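Equipment planning, September report
Prepared by Aliki Michailidis for the Susinau fund

We have put off buying the second arm. The simulated bedroom setup covers the pick-up tests we need through the winter, and the 360 hours of computing time you approved are not used up. Loukia Raptis got two quotes for grippers, from Karnevau and Damasceno. Damasceno is cheaper but needs 18 weeks to deliver. 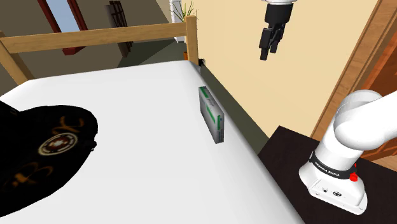
We ask to move the money for the arm into next year's budget and keep 200 dollars back for spare fingertips. The Karnevau quote is good for six more weeks, so we need your answer before then.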